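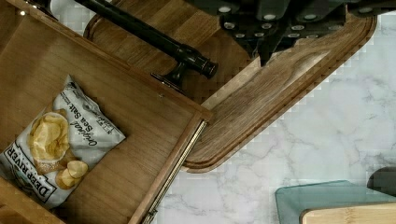 Ngaio Brunton would start with the runners. Buy good ones, she told me, and the rest of a kitchen can be fairly cheap. She has been refitting kitchens in older houses for 13 years, and most of the calls she gets are about drawers.

"People ring up and say the cabinet is finished," she said. "I go over and it's two loose screws."

We talked at the Rirkach workshop, where she rents a bench from Zachary MacLeod. He builds the boxes and she fits them. MacLeod said the older drawers he sees ran wood on wood, and a little candle wax kept them going. He still makes them that way if a customer asks.

"They're quiet," he said. "But you don't get the full depth. You pull it out two thirds of the way and then you're reaching around in the back."

Ball-bearing slides solved that, and brought other trouble with them. Crumbs and sawdust get in the track. Brunton vacuums hers in February and wipes them with a dry cloth. She doesn't use spray oil.

"It picks up dust and goes to paste. Then you get that grinding feeling."

I asked what a repair costs. A pair of slides and an hour of her time is usually under 221 dollars. A new set of drawers for a small kitchen starts at about 500 each in solid wood, and MacLeod said he loses jobs over that number every month. He doesn't argue with people about it.

Both of them put the snacks and the dish towels in the top drawer at home. Brunton keeps her pans in the lowest one, on heavier slides, and has replaced those once.

"I overloaded it," she said. "Cast iron. I should have known."

MacLeod is making a sideboard next, in oak, with wooden runners.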